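The Last Ferry to Girka

My aunt left me the house at Girka and a tin with 384 dollars in it. I took the late ferry in August, with one bag and the key on a string.

The crossing is 16 kilometres. The man at the kiosk said the grey weather had kept everyone home — the only other passenger was a dog tied near the stairs. 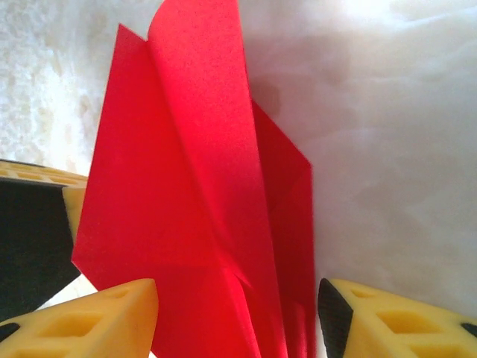 I had not been back since I was 16. The harbour lights came up one by one, and the Tejada store still had its green awning. I walked up the hill in the dark.

The key turned on the second try. Her coat was on its hook and the kettle was on the stove. In the pocket of the coat I found a return ticket, unused, in my name. I filled the kettle and sat down to wait for it.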